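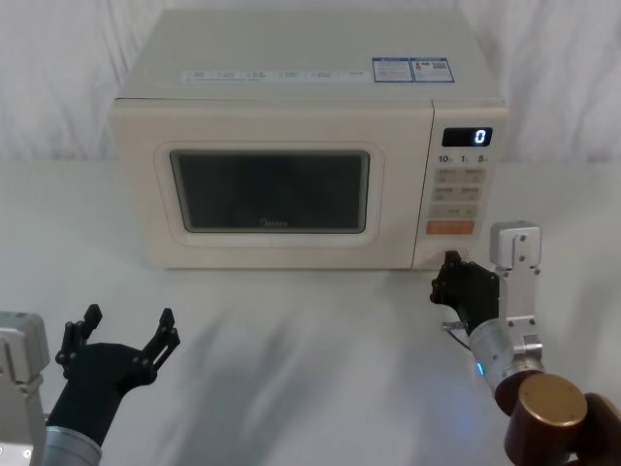
Section 2: Placing the microwave and getting it ready

Read this section before you plug the oven in for the first time. It covers the countertop models placed in the guest kitchens at Inthanon, and the steps are the same in each kitchen. Choose a flat, steady surface that can carry the full weight of the oven. A tabletop like the one used for the cream-white Midea is fine, with the door facing you and the control panel on the right. Leave the stickers on the top panel where they are. The service desk may ask you to read from them.

By Chia-jung Tsao
Updated July
15 shares | 2 comments

Search this guide Go

2.1 Placing the oven

1. Clear the surface and wipe it dry.
2. Lift the oven from underneath with both hands. Do not lift it by the door.
3. Set it down with open space at the back, the sides and the top. The installation sheet packed with the oven gives the distances for your model.
4. Check that the door swings fully open without touching a wall or a shelf.
5. Run the power cord behind the oven and plug it straight into a grounded wall outlet.

CAUTION: Do not use an extension cord or a power strip. Do not run the oven with nothing inside.

Note: Keep towels, paper and bread bags off the top of the oven, even when it is switched off.

2.2 Checking the display and buttons

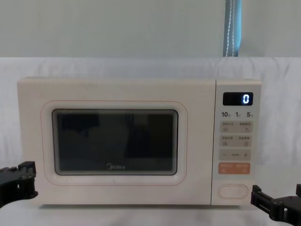

Photo: Po-yen Chou / Gavis

1. With the oven plugged in and the door closed, look at the display at the top of the control panel. It should show a single 0 on the right side.
2. Find the row of numerals under the display: 10, 1 and 5. They go with the time buttons.
3. Look over the two rows of buttons below. The printing on these models is in Chinese – a translated card is kept in the drawer of each kitchen.
4. If the display stays dark, unplug the oven and try another outlet. If it is still dark, leave it unplugged and call the service desk.

2.3 First heating

1. Put a microwave-safe cup of tap water in the middle of the oven and close the door.
2. Set a short time, following the card, and start the oven.
3. When it stops, open the door and let the cup stand before you move it. The cup may be hot.
4. Wipe up any moisture inside with a soft cloth.

CAUTION: Stop using the oven if the door does not close evenly or the seal is damaged. Do not remove the casing. Repairs go through Rizwan Weerakoon at the service desk, open Monday from 2.

Next: Section 3, Cleaning the door and window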